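Last updated 2024-08-25

# Fedley Linen Service: Questions from Hosts

Fedley supplies and washes linen for holiday rentals in Virkudham and Sostell. These are the questions that reach the office most often. If yours isn't covered, write to the office through your account page and Tormod Hedlund or one of the counter staff will reply.

## Getting started

**Do I have to rent linen from you, or can you wash my own?**

Both are possible. Rented linen comes from our stock and is swapped clean for used. Your own linen is tagged with a small sewn label and comes back to you. Tagging is done once, before the first wash.

**Is there a minimum order?**

Yes, 2 bags per collection. Hosts with a single small apartment often share a collection with a neighbor. Tell us both account names and we will bill you separately.

**Which areas do you cover?**

All of Virkudham and Sostell. We stopped driving to Skjelbred in March, but hosts there can still drop off and pick up at the Sostell counter.

## Stains and damage

**What should I do with stained items?**

Keep them apart from the rest and put them in the top of the bag. Don't use bleach or a stain stick first - some of them set the mark, and we can't tell afterwards what was used. A note saying what the stain is helps, if you know.

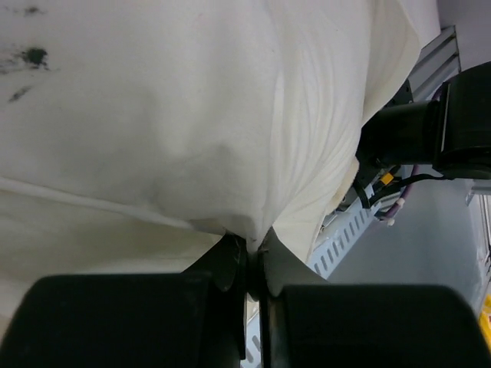

Dark marks such as grease, mascara and shoe polish go through a separate treatment before the main wash. This adds a day to the return time. There is no extra charge for the first treatment on rented linen.

**What if the stain doesn't come out?**

Rented items are taken out of use and cut down for rags. You pay the replacement price shown on your price list, less a deduction for age. Your own items are sent back with a slip attached, and you decide whether to keep them.

**Do you repair tears?**

We mend straight tears along a hem. We don't patch the middle of a sheet.

## Packing and collection

**Do I need to fold used linen?**

No. Shake each piece out and check for socks, chargers and remote controls before it goes in the bag. Loose is fine.

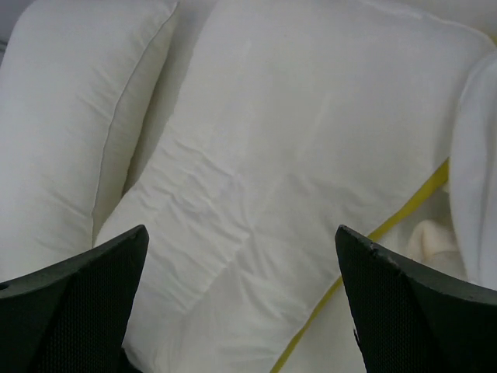 *White fabric and pillows.*

**Can towels and sheets go in the same bag?**

Yes, as long as they are dry. Wet towels need their own bag, tied shut. Kitchen cloths should also be kept separate.

**When will the driver come?**

The time window is on your account page the evening before. If no one is home, leave the bags inside a porch or shed and add the door code to your account. We don't collect from open sidewalks.

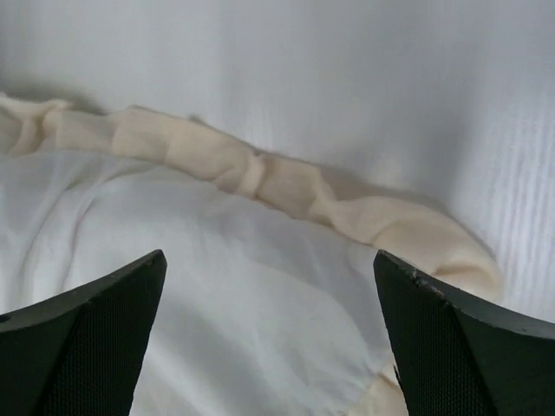 ## Billing

**How does the deposit work?**

The deposit for rented linen is 1000 kroner for one apartment and 3000 for a house. It is paid back when you close the account and the last bag has been checked in.

**Do you give a discount for larger orders?**

Accounts that send in more than 100 pieces a month move to the lower price list. The change is automatic and applies from the next invoice.

**Can I pause my account over the winter?**

Yes. Return all rented stock first, then choose "pause" on your account page. Your deposit stays with us and there is no monthly fee while the account is paused.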